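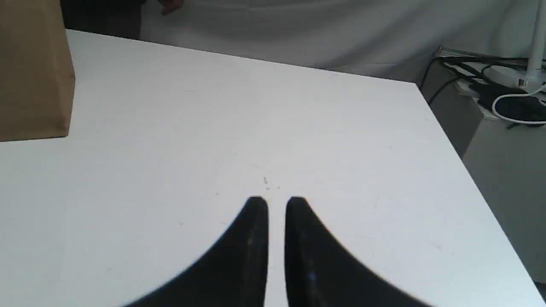
The big white table, with one brown paper bag and a few specks that survived the wipe-down.

Packing Day at Wutalley
27 Sep 2021

We gave ourselves 40 minutes to clear the back room. Optimism is free. The tabletop has its share of scuffs, and I have grown fond of most of them. The white curtain still needs ironing and will go on needing it.

Over on the right, the cables have formed their own society, black ones mostly, with one white loop keeping itself tidy. Sorting them is down for January.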